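4.3 Replacing and Aligning the Finger Pads

Applies to: Larnlow hand-held gripper, two-finger linkage, pad kit 2711.

Caution: Remove the battery before putting fingers near the linkage. The fingers close under spring force when the trigger latch is released.

1. Set the trigger latch to OPEN and remove the battery.
2. Loosen the pad screw on the left finger two turns. Slide the pad off toward the tip.
3. Wipe the seat with a dry cloth. Do not use solvent.
4. Slide the new pad on until it stops. Tighten the screw by hand.
5. Repeat steps 2 to 4 on the right finger.
6. Move each linkage through its full travel. If a pivot pin binds, see 4.5.
7. Refit the battery and run 20 open-close cycles with no load.

Note: Pads are matched pairs. Replace both, even if only one is worn.

Note: Inspect pads every 2000 cycles. Record the count on the Tollau service card.

Check pad alignment through the gripper camera after every pad change. Open the fingers fully and point the tool at an upright object, such as the purple bottle on the slatted table. The blue pads must show on either side of it, each tilting up toward the other. If one pad sits higher in the view, loosen its screw, reseat the pad and repeat step 7.
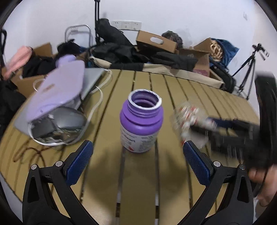
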